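Updated 27 June 2020

# Oiling a bare wooden table

These steps suit any untreated or worn wooden table. Allow two evenings for the work and keep the table out of use for seven days afterwards.

## 1. Clear and wash

Take everything off, bowls and all. Wipe the top with warm water and a drop of washing-up liquid, then dry it with an old towel. Leave it overnight. 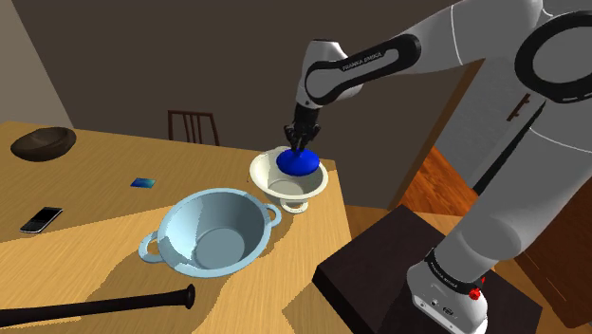
Carmela Mazza wrote in to say that she skips the soap and uses plain water, as soap left a dull patch on hers that the oil wouldn't cover. If you do use it, rinse twice.

## 2. Sand

Start with 120 grit and finish with 180. Go with the grain and don't lean on the block. Light woods show cross scratches as soon as the oil goes on. Vacuum the top, then wipe it with a barely damp cloth.
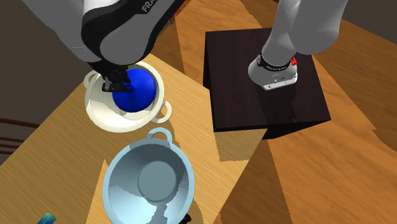 *A light wooden top with a white pot on it.*

## 3. Oil

Stir the tin. Put on a thin coat with a lint-free cloth, wait 15 minutes and wipe off whatever hasn't soaked in. Do the edges too. My table at Plonport took nearly 2 small cups over both coats.

Lay used cloths flat outdoors to dry. Oily rags in a heap can catch fire.

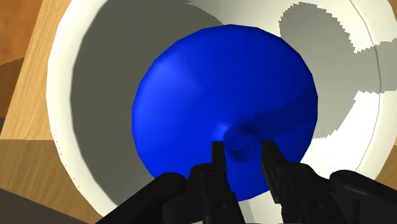
## 4. Second coat

Wait a full day, rub down lightly with 320 grit, dust off and repeat step 3. Keep hot pans and wet cups off until the week is up. After that, a fresh coat each May is enough for ours.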